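March 11, 2020

I have been reading arms control treaties again, and my family would like me to stop.

The trouble started with a panel at the Trindham library on what happens when a verification agreement runs out. I went for the free parking. Lieselotte Meinecke was the speaker. She spent a good chunk of her working life as an interpreter for inspection teams, and she has the patience of someone who has sat in a lot of cold hallways waiting for a man to find a key. Most of an inspection, she told us, is hallways. The rest is arguing about what the word "site" means.

I had pictured something with more running. What she described was closer to a home appraisal. You say where you're going, they say the road is closed, you say you'll wait, and everybody has soup. Then at the end there's a form, and two governments fight over the form for a year.

The man beside me, Kavinda Chowdhury, wanted to know why a country would ever let foreigners poke around its bases in the first place. Meinecke said because it gets to poke around theirs. He wrote that down and underlined it so hard I felt it in my armrest.
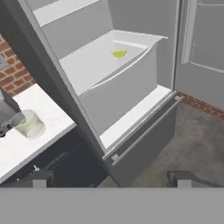 So I went home and printed one of the old agreements with all its annexes. I got as far as Annex 6 before the toner gave out. I'd recommend the annexes over the main text, which is all solemn intentions. The annexes are where you find out who pays for lunch, how many pencils of what kind may be carried (I exaggerate, slightly) and what happens if an inspector gets a toothache. Somebody negotiated the toothache. Somebody flew home and told their spouse that the toothache language had been agreed.

My sister-in-law Dorota Brzozowska thinks all of this is theater. Her view, delivered over the phone while she was vacuuming, is that anyone who wants to cheat will cheat, and the inspectors will be shown a very clean barn. She may be right. I'd still take the clean barn over no barn visit, and I said so, and she turned the vacuum back on.

What bothers me is how these things end. I expected slammed doors. Meinecke says it's usually a date on a calendar that both sides have known for years, and a lot of officials saying there's plenty of time. She said that part with no expression at all.

There's a second panel in December, on sanctions, with Solange Bittencourt moderating. The flyer promises "lively debate" and decaf. I've already put my name down, and Dorota's too. She doesn't know yet.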